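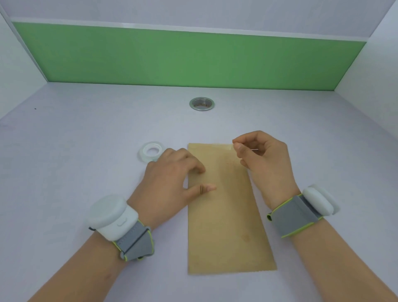 Irén Barta asked on the project page whether the envelope recordings are worth downloading if you only have a one-armed build, and whether the wrist data can be used by itself. Yes to the second. For the first, probably not, as nearly every recording needs one hand to hold the paper and the other to do the fiddly part.

Trelter paper handling set, README

What it is
Recordings of people handling paper envelopes at a bench, made for a home-built two-armed robot. The arms are being put together in a shared workshop in Undgate. The recordings came first so we could work out how much reach and grip the arms would need.

Contents
1341 recordings in 2 folders, "flaps" and "tape". Each recording has video from head height and a motion file for each wrist. Left and right are always the wearer's left and right. File names give the folder, the wearer's initials and a running number.

Who recorded it
Thoa Võ and Phong Kim wore the wrist units. Tuấn Khổng built the bench enclosure and wrote the sync script. Albane Pons checked the labels.

Bench
White tabletop, white side walls, green panel across the back. The metal cable grommet near the back edge makes a handy fixed point if you want to line up the video between sessions. The colour of the panel shifts a little from one session to the next. We haven't corrected it.

Known problems
Fingertips often hide the flap edge. Labels there were done from the wrist motion and are less reliable.
Clear tape is hard to see against kraft paper. Don't train a tape detector on this set alone.
The first 100 recordings in "tape" have the left and right motion files swapped. Run the fix script before anything else.
There is no force data. The wrist units only measure movement.

Use
Free for hobby and classroom use. Ask before putting it in something you sell.

Changes
22nd November: labels rechecked in "flaps", fix script added.
April: first upload.

Still to do
Padded envelopes, and a parts list for the gripper fingers once the second pair is printed.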